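Rondow 핸드헬드 그리퍼 설정 안내서
4장. 핑거 장착과 벌림 폭 점검

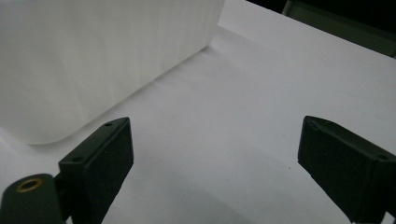

핑거는 언제 다시 점검해야 합니까?
핑거를 교체한 직후와 누적 작동 시간 200시간마다 점검합니다. 공구를 떨어뜨렸거나 단단한 물체에 부딪힌 경우에는 작동 시간과 관계없이 4.2절부터 다시 진행하십시오.

4.1 준비
작업대는 평평하고 밝은 무광 상판을 권장합니다. 시험용 용기는 모서리가 둥근 흰색 플라스틱 제품이면 충분합니다. 상판의 먼지를 닦고 Lirora 제어기의 전원을 끈 뒤 케이블을 분리합니다.

4.2 핑거 장착
1. 좌우 핑거의 평평한 면이 서로 마주 보도록 마운트에 맞춥니다.
2. 고정 나사를 손으로 끝까지 돌려 넣습니다. 이때 공구는 쓰지 않습니다.
3. 좌우 나사를 번갈아 가며 조금씩 조입니다.
4. 핑거 끝을 가볍게 흔들어 유격이 없는지 확인합니다.

주의: 마운트의 황동색 인서트에 나사를 비스듬히 넣지 마십시오. 나사산이 상하면 마운트 전체를 교체해야 합니다.

4.3 벌림 폭 설정
1. 케이블을 연결하고 제어기를 켭니다.
2. Fovel 설정 화면에서 '그리퍼'를 선택하고 '완전 열림'을 누릅니다.
3. 핑거가 멈추면 '영점 저장'을 누릅니다.
4. 속도를 40%로 낮추고 열기와 닫기를 반복합니다. 양쪽이 같은 속도로 움직여야 합니다.
5. 용기를 상판에 놓고 옆면 가까이 공구를 가져갑니다. 핑거 끝이 상판에 닿지 않는 높이를 유지합니다.

참고: 영점을 저장하지 않고 전원을 끄면 이전 값으로 돌아갑니다.

주의: 핑거가 움직이는 동안 사이에 손가락을 넣지 마십시오.

4.4 정기 관리
핑거 표면은 마른 천으로 닦습니다. 알코올이나 용제는 무광 표면을 변색시킬 수 있으므로 사용하지 않습니다. 나사 구멍에 낀 가루는 부드러운 솔로 털어 냅니다. 핑거는 600시간마다 좌우 한 쌍을 함께 교체하고, 교체 기록은 Lim 정비 대장에 남깁니다.

한쪽 핑거만 늦게 움직이면 전원을 끄고 마운트 나사를 푼 다음 4.2절의 순서대로 다시 조립합니다. 같은 증상이 계속되면 7장의 구동부 점검으로 넘어가십시오.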